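Marent Two-Arm Bench System
Set-up Guide, Section 9: Fragile and Deformable Items
Revised 2024-09-19

9.1 Who should read this section

Anyone who intends to let the arms near something that tears, pops, creases or spills. If your work is limited to steel blocks, skip to Section 10 and enjoy your uncomplicated life.

The rules below apply on top of the general safety rules in Section 2. They do not replace them. Wrapping a soft item does not make the arms soft, and an operator with a hand on the bench needs exactly as much protection during a balloon job as during any other.

9.2 Before you power up

1. Complete the Section 2 risk assessment for this particular task. The assessment you did in April for a different task, however beautifully formatted, does not count.

2. Check that both emergency stops are within reach of the operator's chair. Sit in the chair to check. Reaching from a standing position proves only that you are tall.

3. Clear the bench of coffee, phones, keys and anything you would be embarrassed to list on an incident form.

4. Inspect both forearm shells. All visible fasteners must be present and seated flush. If you find a spare screw on the bench, do not put it in a drawer. Find out where it came from.

5. Look along the full run of each cable with the arms parked, then again with the arms in the working pose. A cable that hangs politely in one pose can snag in another. Leave enough slack for full wrist travel, and keep every loop out of the space between the hands.

6. Put on eye protection. Balloons are treated in this guide as stored energy, because that is what they are.

CAUTION: Latex balloons must not be used where any person present has a latex allergy. Ask out loud. A sign on the door has been read by fewer people than you think.

9.3 Mounting the test item

The standard practice item is an inflated balloon covered with a thin sheet. It is cheap, it gives immediate feedback, and it has cured more than one new operator of overconfidence.

1. Fasten the support to the bench first, with nothing on it. Press down the film or tape and push the support gently from each side. If it slides, start again.

2. Inflate the balloon well short of its maximum size and tie it off. A drum-tight balloon tests your nerves more than your grip.

3. Seat the balloon on the support with the knot down.

4. Lay the sheet over the balloon and let it settle. Do not smooth it. Loose corners are useful starting points for a grasp, and the arms have no opinion about neatness.

5. Keep a cloth on the bench, outside the grasp zone.

6. Bring both hands to the ready pose at reduced speed. The hands should be empty, fingers curled, with a clear gap between left and right.
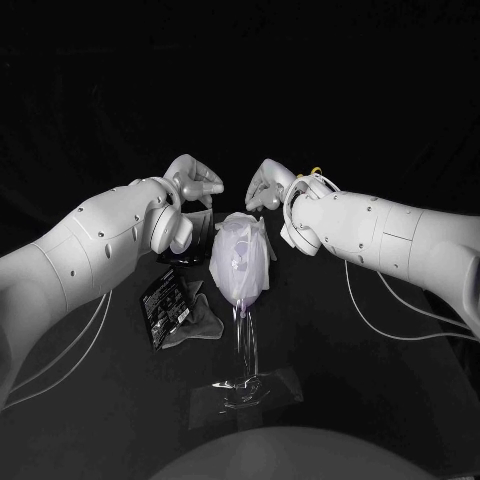
Figure 9-1. Ready pose, with draped balloon on clear support.

Note: Packaging left near the work area is permitted only if it is outside the programmed path of both arms. "It was fine last time" is not a measurement. If in doubt, move it.

9.4 Setting limits

1. Load the fragile-item profile. Confirm the profile name on the screen before continuing, and read the whole name. Tsehay Hailu, who maintains the profiles, has politely declined to shorten them.

2. Leave the speed cap at 10 per cent for the first run. You may raise it to 30 per cent once the supervisor has signed the run sheet. There is no setting in between for people who are in a hurry.

3. Set the workspace boundary so that neither hand can reach past the bench edge or into the operator's side.

4. Run the full motion once with the item removed. Watch the wrists and cables during this pass. The fingers get all the attention and cause fewer of the problems.

5. Remount the item as described in 9.3 and repeat the step 3 boundary check.

CAUTION: Never reach between the hands to straighten the sheet while the arms are energized. Stop, park, isolate, then straighten. Yes, every time. Yes, even for one corner.

9.5 During the run

One person operates and one person watches. The watcher may call a stop for any reason, including a bad feeling, and does not have to defend it afterward. The operator does not argue until the arms are parked.

Stop the run at once if:

- the support shifts or its film begins to lift
- a cable enters the space between the hands
- the sheet catches in a finger joint
- anyone says "watch this"

If the balloon bursts, press the emergency stop before you laugh. Collect every fragment, check the finger joints and wrist seams of both hands, and log the burst. Scraps of latex are fond of joints and will turn up later as a fault that appears to have no cause.

9.6 Records and upkeep

Enter each run in the log on the day it happens, with the profile name, speed cap, item type and both people's initials. Bursts and dropped items are recorded the same way as successes. A log with no failures in it will be read by the auditor with great interest.

Inspect the finger surfaces after every session. Return the hands for service at 2,000 grasp cycles, whether or not they seem to be behaving themselves.

Requests to vary any rule in this section go in writing to Hawi Yilma or Shengli Zeng. Verbal permission from a colleague passing the bench is not a variance, regardless of the colour of their lanyard.

Continue to Section 10, Rigid Items.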